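From: Wulan Yusof
To: Ketdale Arts list
Subject: Re: [ketdale-arts] Winter group show, a few questions before I say yes

Dear Gayan, and hello to everyone else reading along,

I was so glad to see your message come through, and I'm answering on the list because I have had two other people write to me privately with nearly the same questions. I'll go through yours one at a time, with your words left in so nobody has to scroll. Forgive me if I wander a bit, I have been on the phone with the framers all morning and I'm still in a talking mood.

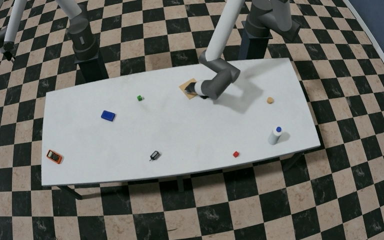
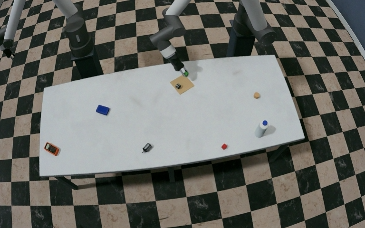
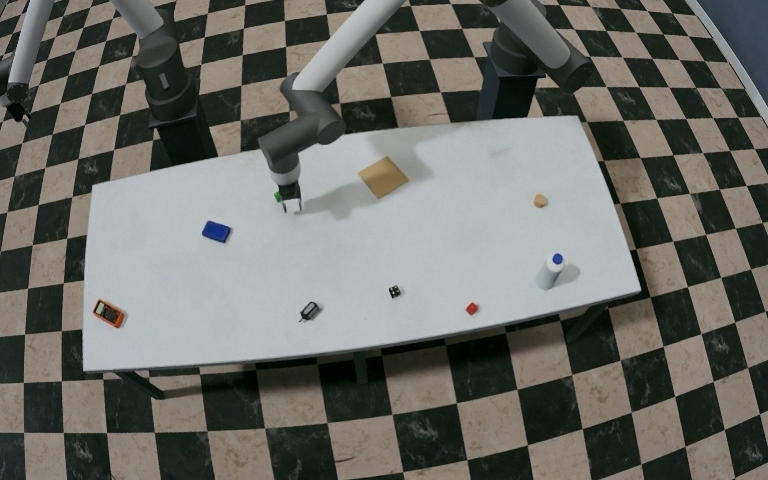
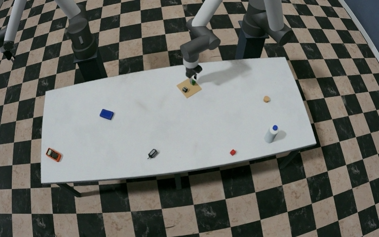
1. Size and hanging

On Thursday Gayan Navaratnam wrote:
> The call says "modest works preferred." Mine are long horizontal
> monoprints, and the longest one won't fit in the back of my car
> unless I take it out of the frame. Is that still modest? And do you
> want wire or D-rings? Last time at Clanard I put wire on everything
> and then was asked to take it all off again.

I remember the Clanard wire business very well and I'm sorry you were caught in it! For this one we want D-rings, two per piece, and please leave the wire at home. The Ginting Room has the old picture rail on the north side but we won't be using it, it slopes, and last June we had a whole row of etchings that looked as if they were sliding toward the door.

As for modest, that word was mine and I regret it. What I meant was that the two side walls are short. The long wall is wide open for anyone who works big, and I would love to see your monoprints there, all in one line with plenty of air between them. If the longest one has to travel unframed, bring it flat between boards and we can put it back together on the big bench in the workroom. I have glassine and cotton gloves, and you are welcome to both.

2. Money

> Is the entry fee per artist or per piece? And what is the commission
> now? I heard three different things from three people.

Per artist. It's $5, same as it was, and you can hand it to me when you drop off. The commission is the part that changed, and I can see how the stories got crossed. The house takes nothing on the first $300 of anybody's sales, and after that it takes a fifth. Vorketti Framing is paying for the printed cards and the lighting hire, so we don't have to find that out of the artists' share, and I think that was very good of them. They would like a small thank-you line on the card, and I've said yes.

Please send me your prices as whole dollars. One of our painters sent me $673 for a watercolor and when I rang her to ask if it was a slip she said no, that was the price, and it will go on the card just as she wants it. But whole dollars, please.

3. The wall text

> You asked for a statement. How long? I have one that is two pages and
> one that is a sentence.

Could you meet me somewhere in the middle? I'm asking for no more than 150 words. I know how it feels to cut these down, I wrote mine over the summer and then threw out nearly all of it, but visitors do read them if they are short — I have stood there and watched them do it. Tell us what paper you used and how you pull the prints. People always ask me that at the desk and I always get it a little bit wrong.

4. Opening

> Will there be an opening this time, or are we doing appointments?

Appointments, I'm afraid, with a few people in the room at once and masks on. I did hope for something better, and I had even started pricing cider. What I'd like to do is have each artist sit in for one afternoon if they're comfortable with that, so there is somebody to talk to about the work. You would be wonderful at it. If you would sooner not, please just say so and I'll put someone else down with no hard feelings at all.

One thing you didn't ask: labels. I'm making them all myself in the same typeface, so please don't print your own. Send me title, year, medium and price in the body of an email, because my computer has stopped opening attachments from the list and I haven't had the patience to find out why.

I do hope you'll say yes. The blue one with the harbor wall in it has been in my head since I saw it on your drying rack, and if it happens to be finished I would dearly like to have it by the entrance.

Warmly,
Wulan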